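Unit 40

The letter from Clalix Property was taped to the door when I got home from the night shift. It said my lease would not be renewed. Under "reason" somebody had typed "police contact, see file."

I called the office at nine. The woman who answered read me the file number, 3956, and said she couldn't tell me what was in it.

"I've never been arrested," I said.

"It doesn't say arrested. It says contact."

I had to think about that. In December I had called the police myself. A man was kicking the door across the hall, and the woman inside was screaming at him to go. Two officers came. One of them wrote my name and apartment number on a pad and thanked me.

I told this to the woman at Clalix. She said I could appeal in writing, and the fee was 100 dollars.

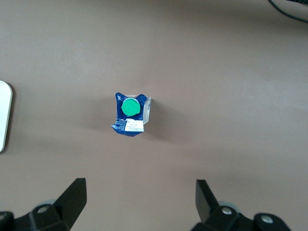 I took the bus to the Salutden building, where the county kept a free legal desk on the first floor. The lawyer was young and had a cold. He read the letter twice and asked if I still had my phone from December.

I did. The call was in the log, four minutes long, to 911.

"Print that," he said. "They'll probably back down. They usually do when it's on paper."

"And the woman across the hall?"

He looked at me. "Was she on the lease?"

I didn't know. I had seen her only on the stairs, carrying groceries - we said hello and that was all.

When I got back I knocked on her door. A painter opened it. Behind him the rooms were bare and there was plastic on the floor. He said the place had been empty for weeks, and did I know anyone who was looking? They wanted 1131 a month.

I said I didn't, and went across to look for a stamp.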